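About us

Venutmont Upholstery School
Established in a former carpet warehouse, and still there

Venutmont teaches people to take chairs apart and, given time, to put them back together. Most of our students arrive able to do the first half. The second half takes six weeks of evenings, or one very long summer, depending on which course you book and how you feel about horsehair.

The school was started by Selvaraj Wanigasekara, who had spent his working life re-covering seats for hotels and was tired of being asked at parties whether he could just have a quick look at somebody's footstool. He reckoned that if he taught the footstool owners to do it themselves he would be left in peace. The plan has failed completely. He now looks at around 2,000 footstools a year and has stopped going to parties.

How we teach

Groups are kept to 6. We tried more, and ran out of elbow room and then patience. Everyone works on their own piece at their own bench, and everyone is expected to bring something with a fault in it. A dining chair with a drop-in seat is the sensible choice for a beginner. A wing chair is what beginners bring.

The evening course starts with stripping back: tacks out, old cover off in one piece if you can manage it, and every layer labelled before it goes in the bag. Please do label it. We have a shelf of unmarked bags going back years, and some of them have probably been somebody's grandfather's armchair.

After that come webbing, springs, stuffing and the first cover in calico. The calico stage is where most people want to stop, because it looks finished and they are tired. We sympathise, and then we make them carry on.

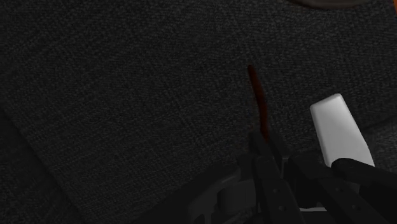 Cloth gets an evening to itself. Students are asked to come without having bought any, and about half obey. The rest turn up with three metres of something lovely and thin that was meant for curtains, and we spend a while breaking the news. We talk about rub tests, about pile and which way it ought to run, about how much extra to allow for a pattern repeat, and about what a cat will do to a loose weave. Plain dark cloth hides a wobbly seam. Stripes announce it to the whole street. You are free to choose stripes, and we'll be here when you want to unpick them.

The sample library

Our sample library holds 1,307 pieces of cloth, of which 1,173 are currently where they should be. If you borrowed the others, we would like them back and there will be no questions. The Jayasinghe bequest (mostly heavy wools and a great many browns) has its own cupboard and can be looked at by anyone on a course. It does not leave the building. Neither does the key.

We also keep a small run of Walov webbing and Irik twine for sale at the front desk, at what we paid for it plus a bit. The bit goes towards needles, which vanish at a rate we have given up trying to explain.

Repairs and commissions

We are a school first and a workshop only when the calendar lets us be. If you would like a piece done for you, send a note with the measurements and a fair account of its condition. "Needs a little love" has, in our experience, covered everything from a missing button to fire. We will give you a price and a waiting time, and neither will please you.

Sofas we take on by arrangement. They have to come through the side door, which is narrower than it looks, and they have to go out again when they are done. Please measure before you hire the van. Please also run a hand down behind the cushions before you bring it over. We've built up a decent collection of coins, combs and one set of false teeth, all of it available for collection.
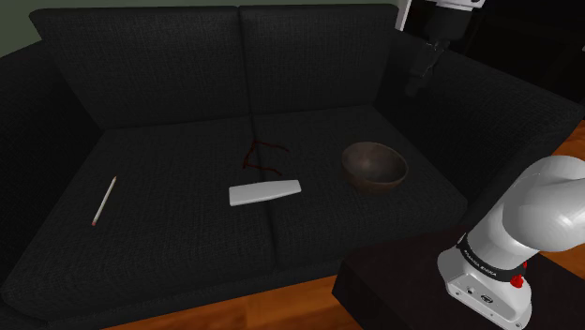 Black two-seater with a pencil on the left seat cushion.

Who comes here

All sorts. Retired people, people who would like to be retired, theatre students, a steady trickle of boat owners who want their berths redone and find that nothing on a boat is square. Some go on to take paid work. Most go home with a better chair and an annoying new habit of turning over other people's furniture to look at the bottom. We consider both outcomes a success and charge the same for each.

You do not need experience, strong hands or a sewing machine. You do need closed shoes, a lunch if you are on the summer course, and some willingness to be told that it has to come off again. Selvaraj says it kindly. He has had a lot of practice.

Booking

Summer places open in June and the evening courses open once we have recovered from the summer. Deposits are returned if you cancel a fortnight ahead. After that they are turned into biscuits, which you are welcome to come in and share.

Visitors are welcome during teaching hours. Ring the bell twice, as the first ring tends to be taken for the kettle.

Page last updated 2021-06-10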